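Morura Assembly Cell, Notebook 14
October 2025
Entry by Tincuța Zamfir
Subject: demonstration by remote control, attaching table legs to an inverted top

Purpose

The task under demonstration is the assembly of a small white plastic table using two arms under remote control. The top is placed upside down on the covered bench, and each of the four legs is to be fitted into its corner socket. The intention is to obtain a set of demonstrations sufficient for a first training run in December. The agreed target is 600 accepted demonstrations, shared between this cell and the one at Dallus.

Procedure as currently written

1. The operator confirms that both leader handles are in the rest position before the follower arms are enabled.
2. The left gripper takes hold of the near edge of the top, left of centre. It should close on the outer rim only. The ribs on the underside flex when squeezed and are not to be used as a holding point.
3. The right gripper collects a leg from the sheet, raises it and brings its lower end over the chosen socket.
4. The leg is lowered until it meets the socket, brought upright and turned. The right wrist cannot complete the turn in one movement, and the operator must release, wind back and grip again.
5. The left gripper remains closed throughout step 4. It may be opened between legs.
6. The demonstration ends when both arms are clear of the top and the operator presses the pedal.

The sheet is not to be pulled flat between attempts. Kimell asked that the creases be left to vary, and this has been entered in the cell instructions.

Observations

The near right corner remains the most difficult of the four. The right gripper has to work close to the operator's own line of sight from the head camera, and the socket is easily lost behind it. Two operators have begun to rely on the wrist view at this point. The wrist view is of limited help once a leg is held close to the lens, when the leg occupies most of the picture. It is of more use during the approach, and operators should be advised accordingly.

Leg angle at first contact appears to matter more than position. Where the leg arrives leaning, operators tend to press harder, and the top then slides on the sheet unless the left grip is firm. Correcting the lean before pressing takes longer but gives a cleaner recording. I have asked that the slower method be taught to new operators.

Winding back between turns is being done inconsistently. Some operators open the fingers fully and others only slightly. The Stöckli handles give very little sense of how far the fingers have opened, and the on-screen bar is small. A larger bar has been requested.

Cable routing on both wrists should be reviewed. The loops are long enough for the present range of movement, but they pass close to the work when the left arm is held low. Shorter ties to be tried on the left arm first.

Rejections

Demonstration 887 was rejected at review. The right arm reached its joint limit during the second turn and the operator let go of the handle to recover. The recording is complete but contains a long pause and should not be used. A further 20 recordings are held for a second opinion, all on the question of whether a leg that stands without being fully turned counts as attached. My view is that it does not. The wording of the acceptance sheet should be changed to say so.

Views from the cell

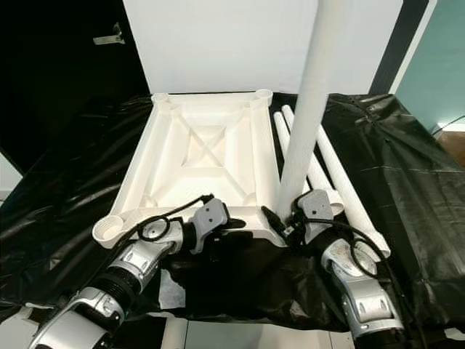
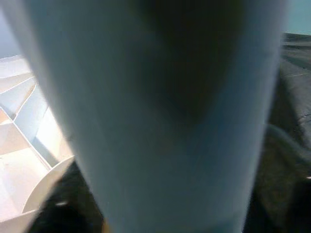
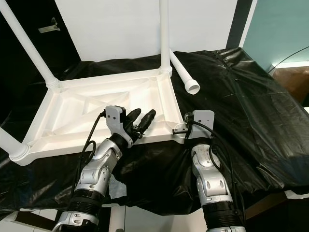
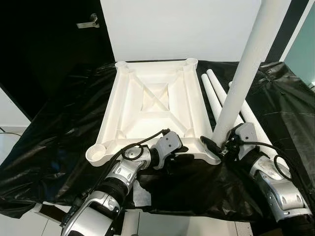
Leg attachment under remote control, Morura cell. First, third and fourth: head view. Second: wrist view.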